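# Chapitre 4. Démontage et tri d'une unité centrale

## 4.1 Objet du chapitre

Le présent chapitre traite de l'ouverture d'un ordinateur de bureau au format tour et de la dépose de ses organes internes en vue de leur réemploi. Il prolonge le chapitre 3, consacré à la réception du matériel, et suppose acquises les règles de mise hors tension énoncées à la page 126. Les durées indicatives sont celles du référentiel d'atelier établi par Aoife Ní Chonaill pour le centre de formation Lindo.

La tour est couchée sur un plan de travail stable, panneau latéral retiré, l'intérieur tourné vers le haut. L'opérateur repère d'abord les supports de stockage, dont la dépose précède toute autre intervention.

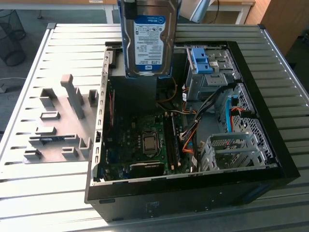

*Figure 4.1. Disque dur de 3,5 pouces muni de rails bleus, au-dessus du boîtier ouvert.*

## 4.2 Ordre des opérations

Les câbles de données et d'alimentation sont débranchés en tirant sur le connecteur, jamais sur le fil. Le disque est ensuite dégagé de son logement, puis inscrit au registre avec son numéro de série. Viennent après lui le lecteur optique, les barrettes de mémoire et les cartes d'extension. Le bloc d'alimentation n'est jamais ouvert.

Dans les boîtiers dont les logements sont équipés de loquets en plastique, la dépose des lecteurs s'effectue le plus souvent sans outil. On veillera à ne pas forcer sur ces pièces, dont le remplacement est rarement possible. Les faisceaux sont écartés avec soin avant toute extraction.

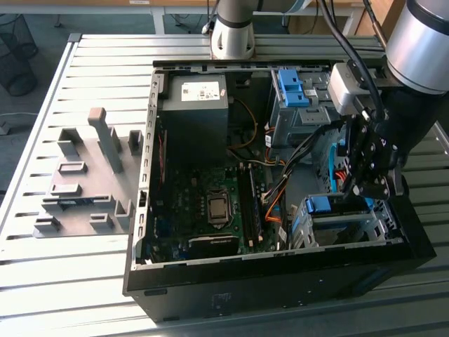
**Pourquoi retirer le disque dur avant les autres composants ?**

Le disque contient les données de l'ancien utilisateur et supporte mal les chocs ; sa dépose immédiate permet de le mettre en lieu sûr et de garantir sa traçabilité.

## 4.3 Vocabulaire

**Châssis** : structure métallique qui porte l'ensemble des organes.

**Socket** : support du processeur, solidaire de la carte mère.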